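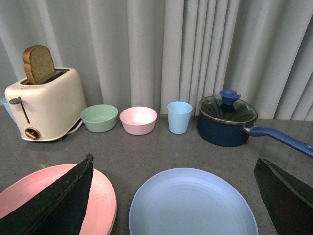

The manipulation cell at Zoltstead was returned to service on 06/05/2025, following a full review of its cameras, its gripper fingers and its worktop. I have been responsible for the cell since March and set out in this post how it is now looked after, chiefly for the benefit of colleagues at Verkberg, who are to receive a second one.

The cell logs its own working cycles, and the review falls due at 3,010. The figure was inherited from Eun-seong Jang, who first drew up the maintenance sheet, and I have seen no grounds for changing it. Finger pads are inspected more often, at intervals of 300 cycles, and are replaced as a pair.

The household items are put out before any camera is checked. The bread goes in the left slot of the toaster and the lever is left up. The bowls stand to the right of it, green first and then pink, with a light blue cup beyond them.
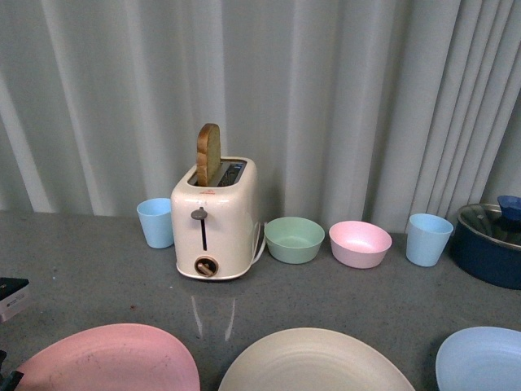
Checking the cameras

The wrist camera is dealt with first. Its lens is wiped, its bracket screws are tested by hand, and the cable is followed back to the first clip – a loose clip was the cause of two stoppages in the spring. The head camera is then compared with the stored reference view, and Ye-seo Ham signs the sheet once she is satisfied that the two agree.

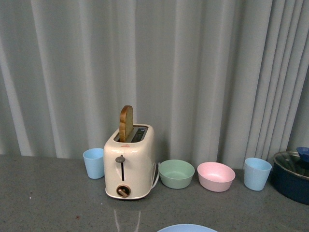
Calibration of the head camera depends a good deal on its tilt. The mount has a small amount of play, and a change too slight to notice by eye will move the far edge of the worktop by several pixels. We therefore take the line where the curtain meets the counter as our level, as it runs straight behind the toaster and the bowls. If that line slopes, the mount is slackened, set again and tightened in small turns. The whole adjustment took 23 minutes on this occasion.

The fingers

Worn pads are peeled off, the metal beneath is cleaned with a dry cloth, and the new pads are pressed on and left overnight. Annapurna Fernandes has asked that the old pads be bagged and labelled with the cycle count, and I would ask Verkberg to do the same. The gripper is afterwards opened and closed without a load before it is allowed near any of the crockery.
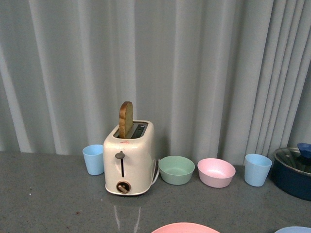 The worktop at Zoltstead, with bread in the left slot of the toaster.

One matter remains open. Si-woo Yang would prefer the reference view to be stored afresh at every review, whereas I am inclined to keep the original – otherwise small errors may be carried forward unseen. We shall run both methods until the next review and compare the sheets. Verkberg should keep to the original view in the meantime.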